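Call for Home Bakers and Eaters: The Potby Family Recipe Project

Open now to households in and near Jendberg

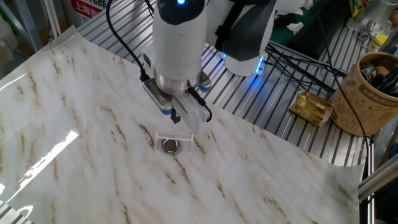
Laurinda Mota says she had made her grandmother's sweet bread every winter of her adult life before she tried to write it down, and that the first written version was wrong in nearly every line. The flour was wrong, the time was wrong, and the step where you go and do something else for a while had vanished completely. Her second version was better. Her fourth was good enough that her nephew made it alone in his own kitchen and called her up, very pleased with himself, to tell her so.

We want more of that! Potby is looking for people who cook something at home that has never been properly written down, and for people willing to take a stranger's recipe and try to make it work. If you've ever stood at a counter with a stained index card that says "butter, flour, bake till done," you already understand the whole project.

What we're doing

Over one winter season we'll collect home recipes from families in the Jendberg area, test each of them in kitchens that have never seen the dish before, and put the finished versions together in a free community cookbook. We have room for 50 recipes. Each one gets a home cook (we call that person the keeper) and is then passed to testers who work only from the page. They can't call the keeper up halfway through and ask what "a good handful" means. That's the fun of it, and also the reason so many recipes come back covered in pencil.

We did a small trial run last winter with 7 recipes and learned a great deal about how differently people understand the word "simmer." One bean soup went through so many rounds that its keeper began adding little drawings of bubbles in the margin. Those drawings will be in the book.

Who we're looking for

Keepers. You cook at least one dish that came to you from a relative, a neighbor, an old roommate, a church supper, anywhere really, as long as it wasn't copied out of a published book or website. It doesn't need to be old, and it doesn't need to be fancy. We would love more weekday suppers. We have plenty of cakes promised already and very few things you could eat at six o'clock with tired kids. Pickles, flatbreads, dumplings, porridge, odd salads with gelatin in them: yes, please, all of it.

Testers. You have a working stove and you're happy to cook from instructions exactly as written, even when your instincts are yelling at you. That last part is harder than it sounds. Experienced cooks tend to fix a recipe without noticing they're doing it, so we're especially eager to hear from beginners. If you've only ever made boxed macaroni, you could be the most useful person in the entire group.

Tasters. There will be two shared suppers during the season and we need people to come, eat, and fill in a short sheet. No cooking at all. You can bring a friend.

You can sign up for more than one role. Keepers can't test their own dish, of course, but many people in the trial run kept one recipe and tested a couple of others, and they told us it changed how they wrote their own.

What you'd be doing

Keepers start with a kitchen visit. One of our note takers comes over while you cook and writes down everything you do, including the things you don't think of as part of the recipe (warming the bowl, opening the window, tasting a bit of raw onion to see how strong it is). If you'd prefer not to have a visitor in your kitchen, you can cook in ours on Csizmadia Street or send us notes and a voice recording. After that you'll get a typed draft, you'll mark it up, and it goes out to testers. Expect to see it come back at least twice.

Testers get a recipe by mail or email, along with a grocery allowance and a feedback sheet. You cook the dish once, write your notes while you cook and not the next day, and save us a short comment from anyone who ate it. Then, if you like, you take another one. Most dishes take an evening. A few of the breads and pickles need attention over several days, and we'll always tell you that before you agree to anything.

Tasters sit down and eat!

Time and dates

The season opens with a welcome evening in January and runs through early spring. Keepers should plan on 22 hours altogether, spread over the season, with most of it falling in the first half. Testers can do as little as one recipe. The shared suppers last an evening each, and we'll send the dates to everybody who signs up.

Applications are due by 29 September 2025. It's a long way ahead of the season, we know, but the note takers need the fall to plan kitchen visits and we need to sort out who's allergic to what.

What you get

Groceries for every test are paid for, up to the allowance printed on your sheet. Keepers receive a thank-you payment when the final version is approved and three printed copies of the book. Testers and tasters each get one copy. Everyone's name goes in the back unless you ask us to leave it out.

Your recipe stays yours. We ask for permission to print it in this book and to put it on the Potby site, and that's as far as it goes. You can sell it, enter it in a fair, or put it in a book of your own the same afternoon.

You'll also get to know some very good cooks. Last winter's group still swaps sourdough starter and, for reasons that go back to one particular supper, jars of green tomato relish.

A few practical things

You must be 18 or older to sign up alone. Younger cooks are very welcome with an adult in the same household, and there's a spot on the form for both names.

Tell us about allergies, religious rules, and anything you simply won't cook. We match testers to recipes by hand and we never send a meat dish to a vegetarian kitchen.

You don't have to write well, or write in English. If your recipe lives in another language, we'll work with you and print it in both. Same goes if you'd sooner talk than write.

Exact measurements are not required at the start. "My blue cup" is a perfectly good unit until the note taker arrives, at which point your blue cup will be filled with water and weighed.

The kitchen on Csizmadia Street is on the ground floor, with a wide door and a lower counter along one wall. The stove knobs are stiff. Bring an apron; ours are all enormous.

How to apply

Pick up a paper form at the Starunel grocery, next to the registers, or ask for one at the front desk of the Jendberg library. Please include:

Your name and the best way to reach you
Which role or roles you'd like
For keepers, the name of the dish and a few lines on where it came from
For testers, the kind of stove and oven you have, and how much cooking you've done (none is a fine answer)
Allergies and other food limits
Times of day that usually suit you

Don't send the recipe itself yet. We like to hear the story of it first, and a few lines really is plenty. One of our favorite applications last time said only, "It's the rice my dad makes when somebody is sad."

Drop the form in the box at either place. We read every one, and you'll have a reply from us within 24 days of the closing date, including if the keeper spots are full. In that case we'll ask whether you'd like to test instead and hold your dish for the next round.

Questions can go in the same box on any scrap of paper, with your phone number on it. Laurinda calls people back in the early evening, usually with something on the stove, so please forgive the timer.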